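**Ullik fuse bead kit, the big tub**

We got this one in August for my two kids, then five and eight, and it has been out on the table most weeks since. I wanted to wait until the newness wore off before writing it up.

The tub holds 2000 beads in 12 colors, two square pegboards, one heart pegboard, ironing paper and a fold-out pattern sheet. The beads are the regular medium size. They fit our older Lombardi boards fine, and a Lombardi bead sits on the Ullik pegs with a little wobble but melts the same.

Color mix is my main complaint. There is far too much brown and gray and not enough white. My daughter wanted to make snowmen for her whole class and we ran out of white on the third one. You can buy single color bags of 100, but the shop in Sornitz only stocks red and black, so I had to order. 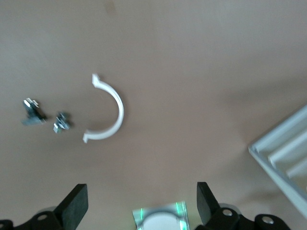

The pattern sheet is good for older kids. The fox and the rocket are both clear, and the rows are easy to follow. For a five year old they are too big. Siv Bakke from our playgroup drew some smaller ones on graph paper (a mitten, a star, a fish) and those took my son ten minutes each, about as long as he will sit.

Ironing is a grown-up job. Medium heat, no steam, small circles. Ours needed longer than the box says, closer to twenty seconds a side. Put a heavy book on top while the piece cools or it will curl. The paper that comes with the kit can be used four or five times before it gets sticky. Baking parchment works too.

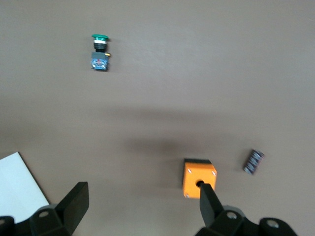
The lid is weak. One of the two clips snapped in the second month and now we keep a rubber band around it. The cheaper Cleditz tub has a screw top and I wish this one did.

For fine motor practice it has been great. My son picks the beads up with tweezers now, and his pencil grip is better than it was last summer.

I would buy it again, with an extra bag of white. Four stars out of five.

Updated January 9, 2020: the heart board has a small crack along one side but still works.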